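3.2 料箱内条形块的散置状态与聚集判定

本节讨论条形块在敞口金属料箱中的散置形态。前一节给出的填充率只反映箱内占用的面积,不涉及块与块之间的相互关系。对于数量较少、底面大部分裸露的料箱,填充率的变化很小,而物块之间的贴靠、错位和夹持关系却差别明显,后续分拣的难易主要由后者决定。因此有必要在填充率之外另设一组描述量。

3.2.1 料箱与物块

试验采用Morside灰色金属料箱,敞口,平底,置于浅色木质台面上。料箱使用前未做表面处理,也未铺设衬垫。选用旧箱出于两点考虑:其一,仓储现场流转的料箱普遍带有磨痕,新箱的均匀表面缺乏代表性;其二,划痕和磨亮区会改变局部反光,对物块边缘的判读有直接影响,这一影响应保留在数据中。

物块为红、绿两色的长条形块,由Drarkberg提供。同色物块之间允许存在长度差异和端部形状差异,边角缺损者不予剔除。早期预试验曾将有缺口的物块全部换新,结果得到的聚集尺寸分布明显偏窄,与Yadav分拣站的现场记录不符,故正式试验中取消了该项筛选。

3.2.2 记录方法

全部试验分为52组,每组开始前将物块倒入箱内,不做人工整理。相邻两次记录之间由操作者重新倾倒,倾倒高度和方向不作规定。共得到有效记录3,874条,另有368条因物块搭在箱壁上沿或落到箱外而剔除,不计入上述有效数。剔除比例在各组之间没有明显趋势。

每条记录标注以下内容:各物块的颜色、长轴在箱底平面内的方向角、两端点位置,以及与其他物块或箱壁的接触情况。标注由两人独立完成,不一致处由第三人复核。端点被相邻物块遮挡时,按可见边缘延长线推定,并附加遮挡标记;带有遮挡标记的端点不参与错位量的计算。

标注时以物块顶面轮廓为准。顶面与侧面颜色差异较大的物块容易被误判为两个相邻物体,尤其在侧面偏浅、顶面偏深的情况下。标注规程为此作了补充规定:凡浅色窄带与深色顶面平行且等长者,一律视为同一物块的侧面。补充规定实施后,对已完成的记录进行了全部回查。

3.2.3 聚集的定义

设两物块长轴方向角之差为Δθ,顶面轮廓最小间距为d。当Δθ小于给定阈值且d小于物块宽度的一半时,称两物块相邻平行。以物块为节点、相邻平行关系为边构造无向图,其节点数不小于三的连通分量称为一个聚集,节点数为二者称为对,其余为孤立块。

聚集内部的错位量定义为各物块中点沿平均长轴方向的投影的极差,以物块平均长度归一。错位量接近零时,物块端部大致对齐,外形近似矩形;错位量增大时,外形呈阶梯状,两侧出现可供夹取的自由端。需要指出,错位量与聚集的紧密程度是两个独立的量:端部错开很大的物块之间,侧面仍可能紧贴。

此外定义夹持块:若某物块两侧均与聚集内其他物块接触或近于接触,则称其为夹持块。较短的物块成为夹持块时,其端部往往不超出两侧物块,直接取出的空间有限,通常需要先移开外侧物块。该类情形在统计中单独列出。

3.2.4 典型形态

有效记录中的散置形态可以归为三类:全散、单聚集加孤立块、多聚集。六块装料条件下以第二类最为常见,全散次之,多聚集极少。图4给出第二类的一例。箱内红、绿块各三块,其中四块在箱底中心偏右处形成一个松散的阶梯状聚集,长轴近于平行;其余两块绿色块与聚集分离,方向各异。聚集中的绿色块较短,夹在两块红色块之间,属于前述夹持块。
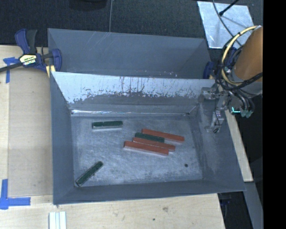
图4 单聚集加孤立块形态(六块装料)。左上方绿色块顶面有小缺口,左下角附近绿色块呈斜向放置。

由图4还可看到两点与判读有关的情况。第一,物块侧面颜色普遍浅于顶面,最下方红色块沿底边露出偏粉的侧面,左上方绿色块的侧面则呈浅灰色,与箱底的蓝灰色较为接近,仅凭颜色分割容易漏掉侧面部分。第二,箱底带有云状、旋涡状划痕和较亮的磨损区,远端内壁上部磨损尤重,与下部深灰色区域之间的分界参差不齐;内壁底缘另有一条细亮反光线。若以亮度梯度提取直线,该反光线会被误认为物块边缘,需利用料箱几何先验予以排除。

3.2.5 箱角的影响

孤立块落在箱角附近时,方向角的分布与箱底中部不同。中部孤立块的方向角接近均匀分布,靠近箱角者则受两侧箱壁限制,斜向放置与贴壁放置各占相当比例。斜置物块一端邻近箱底与箱壁的交线,另一端朝向箱内,其朝内一端的可达性较好。贴壁物块仅有一侧长边外露,处理难度与夹持块相近。

为检验上述差别是否由倾倒方式引起,采用Prellemetti仿真工具另行生成了3,000个随机散置样本,倾倒方向在水平面内均匀取值。仿真样本中箱角附近方向角的分布形态与试验一致,说明该差别主要来自箱壁约束。仿真未考虑箱底磨损造成的摩擦不均,因而聚集错位量的离散程度低于试验值,这一偏差在4.1节中结合摩擦参数的标定结果另行讨论。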